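Teleop laundry loading, 74 demos in: what I'd do differently
Forum: Home Robotics > Teaching by demonstration

skye_shearer
Spent the whole weekend driving two arms at a washing machine and I am having the best time!
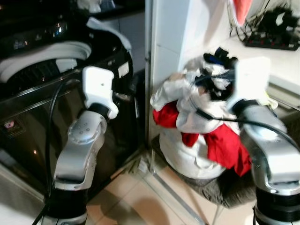

Right gripper in the pile, left one up by the open top of the washer.

So the task is simple to say: take clothes off the stool, put them in the top loader, stop when the stool is clear. I drive both arms from a pair of small leader arms on my desk, and the head camera view is all I allow myself to look at. I've recorded 74 runs so far and want to reach 100 before I train anything.

Things I've learned, in no order:

Go slower than feels natural on the grab and quicker than feels natural on the lift. If I dither with a shirt in the air, the policy learns to dither too (my first small test at 14 runs just hovered over the pile like it was blessing it).

Start with the pile in a different heap each time. I shake it out and drop it again.

Keep the failed grabs if you recover from them. I bin the run only if something ends up on the floor.

Question for you lot: do you use both arms for the loading, or let one do the work? I keep wanting to pass things from right to left and I can't tell whether I'm making life harder for myself.

moussa_fan
Lovely stuff. One arm! Please, one arm. Handing over cloth in mid-air is horrible to learn. Every time you pass a shirt across it hangs differently, and the second gripper has to find an edge it can hardly see. I did towels on my Moussa kit last March and dropped the handover after a week. Much happier since.

prerkby_pete
Have to disagree with that. Look where her washer is, it's all over on the left. The right arm would be reaching across its mate for every single item. I'd do the handover, but do it the same way each time: right lifts, both meet at one height over the stool, left takes it from the top. If the meeting point doesn't wander, the cloth can do what it likes.

moussa_fan
Or move the stool.

prerkby_pete
Well yes, or move the stool.

skye_shearer
Ha, I did try the stool nearer the machine! The left arm then had no room for its elbow and I kept knocking the front panel. Might try a halfway spot tonight.

Ayman Chidiac
Great thread. Two bits from me, I've been doing folding with the Turkico grippers for a good while.

First, the fuzzy stool. I like the idea but I'd be careful. My old cover was a similar sort of thing and the fingers would pinch the cover along with the sock, then the whole lot came up together. If you see the seat lift even slightly, put that run to one side.

Second, your colours. Mostly white clothes against a grey seat with a bit of red is very kind to the camera. Mix in some greys and dark things early. I didn't, and my policy fell completely in love with one orange T-shirt. It would go for that shirt every time and ignore anything sitting on top of it.

skye_shearer
Oh that's a good one, thank you. I have noticed I go for the red first myself, just because I can see it! So I'm teaching it my own laziness. I'll make a rule: always take whatever is on top.

amorlow_dev_jo
"Always take whatever is on top" is a decent rule but I wouldn't be strict. Half the time the top thing is tangled with the next thing down. What I do is take the highest fold I can get a clean pinch on, whichever garment it belongs to. The robot doesn't know what a garment is anyway.

Ayman Chidiac
Don't agree there, Jo. If you grab by fold you get two items at once fairly often, and then you're demonstrating how to shake one loose, which is a whole other skill.

amorlow_dev_jo
For folding, sure. For loading a washer who cares if two go in together? They're all going in the same hole!

Ayman Chidiac
Fair point, for loading I'll give you that.

tinbadger
Do you record the leader arm positions or the follower ones as the action? I got very different results between the two.

skye_shearer
Leader. The follower lags a touch when it's pulling on something heavy, and I want the policy to know how hard I was asking. One of my longer runs came out at 2968 steps, mostly me fighting a pair of jeans.

tinbadger
Same here, leader every time. With follower positions the grip went all limp on mine.

moussa_fan
Watch your cables too, Skye. The one on the right comes over the front of the clothes. I've had a sleeve go round mine and take the wrist with it. A bit of stretchy cord to hold the slack further up the arm works a treat.

skye_shearer
Noted, I've got some cord in the drawer. Right, 26 more to go. I'll do them with the stool halfway and the handover at a fixed height, and if it's rubbish I'll try moussa_fan's one-arm version and post both.

prerkby_pete
It'll be the handover. Looking forward to it!

moussa_fan
It will not be the handover.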